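Lista de verificação após falha: célula de dois braços, bancada Marinho
Data: 16 de outubro de 2025
Preenchida por: Archana Sisodia
Revisada por: Devendra Nautiyal
Motivo: parada de proteção do braço esquerdo durante a tarefa de colocar brinquedos na bandeja. O cabo da garra enganchou num objeto e o conector perdeu contato. Ciclo 1716 de 2000.

1. Parada de emergência, os dois botões
OK. Respondem na hora, que beleza. O do lado direito estava duro em setembro e agora está ótimo.

2. Registro de eventos salvo antes de religar
OK. Guardado na pasta Verow. Dá para ver a perda de comunicação com a garra e logo depois a parada, tudo bem explicadinho!

3. Conector do lado da garra
NÃO CONFORME. A rosca estava frouxa. Reapertada à mão, sem ferramenta. Pinos inteiros.

4. Conector do lado do punho
OK. Firme, sem folga.

5. Percurso do cabo
NÃO CONFORME. A alça desce demais quando a garra trabalha na horizontal e chega à altura dos brinquedos. Foi ela que enganchou. Pedi dois clipes à Karkis; até chegarem, velocidade reduzida no braço esquerdo.
Comentário do Devendra: encurtar sem exagero, o punho precisa girar até o fim nos dois sentidos.

6. Capa do cabo
OK. Passei os dedos pelo comprimento todo e não achei corte nem vinco. Ufa!

7. Dedos das garras, abertura e fechamento
OK nas duas. Repeti 5 vezes em cada braço.

8. Distância mínima entre os braços sobre a bandeja
OK. O limite de software segurou o braço direito exatamente onde devia. Adorei ver isso funcionando.

9. Altura de aproximação
PENDENTE. Está em quase 4 cm acima do objeto mais alto, pouco para o cabo como ele está. O Devendra vai subir o valor no programa Zadard e repetir o teste em vazio.

10. Parafusos aparentes do braço e da garra
OK.

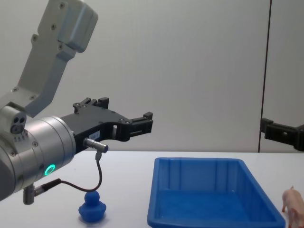

Item 5: alça do cabo da garra esquerda junto ao pato azul, bandeja vazia.

11. Área de trabalho
OK. Só ficam na mesa os objetos da tarefa. Canecas e celulares na prateleira, por favor, pessoal!

12. Pessoas fora do alcance ao religar
OK. Aviso em voz alta e confirmação de quem está na sala.

Resultado: liberada com restrição, velocidade reduzida até fechar os itens 5 e 9. Gostei muito de como a célula parou sozinha, sem forçar nada. Próxima verificação completa em novembro, já com os clipes montados.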